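The Table in the Back Room

When Sena Kyei took over her late aunt's sewing table, she did what most of us would do and covered every inch of it. There were button tins, pattern envelopes, three pairs of scissors and a biscuit box full of zips, and by May she was doing her hemming on the ironing board (which is no place to hem anything, as anyone with a bad back will tell you).

I first wrote about Sena in these pages when she was still mending out of a suitcase, and I was curious to see what she had made of having a room of her own. She lives at the top end of Balby, up a lane that gets narrower the longer you walk it. There was tea, of course, and a good deal of talk before we got anywhere near a needle.

Her way of working now is very simple. Everything lives in the cupboard, and only the things for the job in hand are allowed out. She likes a pale top, so that a dropped pin shows up, and a plain cloth hanging behind to keep the eye quiet. The little odds and ends go into see-through pots.
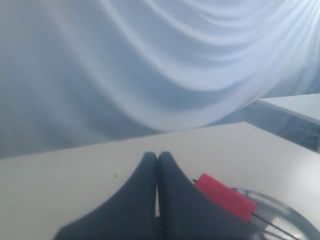

A clear round container and a red block on the pale tabletop.

"I used to buy pretty tins," she told me, "and then I'd open every one of them looking for a hook and eye." The tins went to her neighbour Kobina Arthur, who keeps his fishing bits in them and is delighted. The clear pots came from Quansah, the hardware shop by the bus stop, where she also found the brackets for her shelves and, I gather, stayed chatting most of an afternoon.

What surprised me was how much bare table she leaves. I would have had a lamp there, and a radio, and very likely the cat. Sena says she needs the space for turning a long seam, and that a clear stretch makes her want to sit down and begin. I have tried it at home since, with mixed results, though I did find my good thimble under the post. 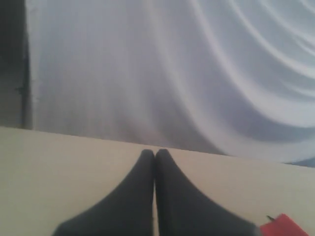 Room to work, with a touch of red in the corner.

We got on to colour after the second pot. Red is her great love, and has been ever since her aunt made her a red pinafore from the end of a curtain. She keeps her remnants folded in a drawer by shade, and the reds take up more of it than everything else together. Most become patches or cushion backs, and the very small ones she saves for binding. She likes to lay a piece out beside something with a shine to it before she cuts, as she finds a bit of metal brings out whether a red leans to orange or to blue.

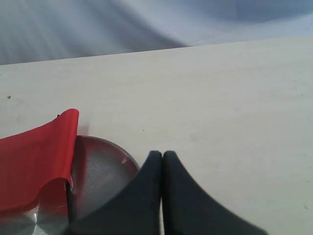
Starting on a table of your own

Sena's advice is to begin on a dull day, with nothing else planned and the kettle filled. Take the whole lot off, wipe the top down, and then put back only what you need for one small job. A torn pocket will do nicely. Leave the rest in a box on the landing for a week, and fetch things as you miss them. She went back to hers for the scissors and the tape measure, and the zips are still out there.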